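Knit fabric

Knit fabric is cloth made from one or more yarns formed into rows of connected loops. It differs from woven fabric, in which two sets of yarn cross each other at right angles. Because the loops can change shape, knits stretch more than most woven cloth and are widely used for socks, underwear, sweaters and T-shirts.

Structure

A row of loops running across the fabric is called a course, and a column of loops running along its length is called a wale. Knits fall into two main groups. In weft knitting the yarn travels across the fabric, and a whole piece can be made from a single yarn. In warp knitting each needle usually has its own yarn, which moves in a zigzag along the length of the cloth. Warp knits are less likely to run when a loop breaks.

Common weft knits include jersey, rib and interlock. Jersey is smooth on the face and curls at cut edges. Rib has raised columns on both sides and springs back well after stretching – for this reason it is often used for cuffs and collars. 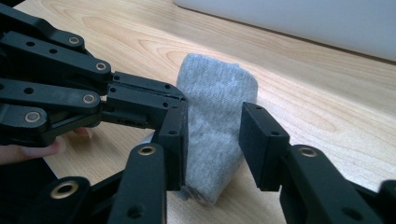
Gauge is the number of stitches in a given width. Fine-gauge fabric has small loops and a smooth surface, while coarse-gauge fabric is thicker and shows its stitches clearly. In machine knitting the word also refers to the spacing of the needles.

History

Hand knitting was known in Egypt by the Middle Ages and later spread through Europe. The first knitting machine, the stocking frame, was invented in England in 1589 by William Lee. Circular machines, which produce a tube of fabric, came into wide use in the 19th century.

Care

Knits are generally stored folded, as hanging can pull heavier pieces out of shape. Wool knits may shrink and felt if washed with heat and rubbing. Pilling – the forming of small balls of fiber on the surface – is common in fabrics made from short or loosely twisted fibers. Pills can be removed with a comb or a fabric shaver.

See also: Crochet, Felt, Hosiery, Yarn

Last edited 2022-08-19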